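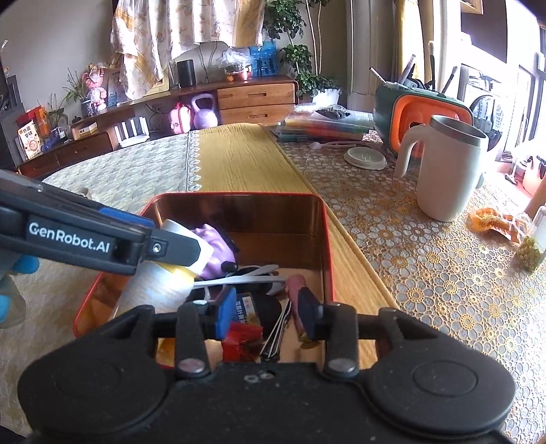 The Stastarard works in Flaton opens its doors to the public 2 times a year, once in March and once in the late fall, and I went to the fall one. Stastarard makes tins. If you have bought cookies, tea or shortbread in a metal box anywhere in the valley, there is a fair chance the box was stamped in Flaton. I have kept buttons, stamps and fuses in tins all my life and never gave much thought to how they are made. A red metal tin box like the one on the table is the sort of thing I had in mind when I signed up, and a good part of the tour went to how that kind of box gets its color and its shape.

Getting there is easy if you drive. The plant is past the rail yard on Mersha Road, and parking is on the gravel lot across from the gate, not in the staff lot. I came by bus, and the stop is a good walk from the entrance with no sidewalk for the last stretch. The desk inside the gate hands out earplugs, a hairnet and a visitor sticker. Closed shoes are required and they do check. A couple ahead of me had to go back to their car for sneakers.

The tour takes 60 minutes and starts in the sheet store. The steel arrives as flat sheets with a very thin coat of tin on both sides, stacked on pallets and wrapped in heavy paper. Our guide let us handle a sample with the corners rounded off. It was lighter than I expected and bent with hardly any effort. The stiffness of a finished box comes from the folds and the rolled edges, and the guide went back to this point several times during the day.

Next is printing. I had always assumed the picture was put on after the box was made. It goes on while the sheet is still flat, many lids or many bodies to a sheet, and then the sheet travels through a long oven to set the ink. A base coat goes down first, usually white, then the colors, then a clear varnish. Solid red is a nuisance to print, according to the guide, as any small scratch shows up and two batches set side by side have to match. There was a rack of rejected sheets by the wall, and I could not see what was wrong with most of them.

The cutting room came after that and it is loud. The sheets are cut into strips and blanks, and the blanks go to the presses. Lids are made in one hit, from a flat piece to a shallow tray with the edge turned under. Bodies take longer. The strip is bent around a form, the ends are hooked together and flattened into a seam, and then the bottom is rolled on. The newer line does 4000 lids in a shift. The older line is slower, but it is kept for odd shapes - hexagons, hearts, a mailbox that a candy company orders for the holidays. I liked the older line better. You can follow one piece with your eyes from one end to the other.

We were not allowed into the tool room, which I was sorry about, though there is a window. The dies sit on steel shelves with paper tags wired to them, and some of the tags looked very old. The plant keeps a die as long as the customer might order again, so a few of them have been waiting on those shelves for decades.

The last stop was packing, where lids and bodies are matched and tried by hand. A good lid should go on with light pressure and stay on when you lift the box by it. Too tight is treated as a fault just like too loose. I asked about hinged lids and was told they are a separate job, done at the Plastel site on the other side of the river, and that Plastel does not take visitors.

There is a small display in the old canteen with boxes going back to the early years of the company. The labels are short and some have no dates at all. The best case has lunch tins, cough drop tins and a long flat one for typewriter ribbon. A second case is mostly holiday cookie tins and I went past it quickly. The coffee is free. The sandwiches were gone by the time our group came through, so eat first if you are on a later tour.

The shop sells seconds. I came home with 3 tins, all plain inside, one with a small dent in the bottom rim that does not bother me. They take cards now, though the sign on the door still says cash only.

A few practical points. The stairs to the viewing walkway are steep, and there is no elevator, but you can wait at the bottom and rejoin the group in packing. Photos are fine in the canteen and the shop and not on the floor. Small children would be bored by the printing and scared by the presses. Sign-up for the next one is at the gate office or by phone, and the early tour fills first.

Posted 12/11/23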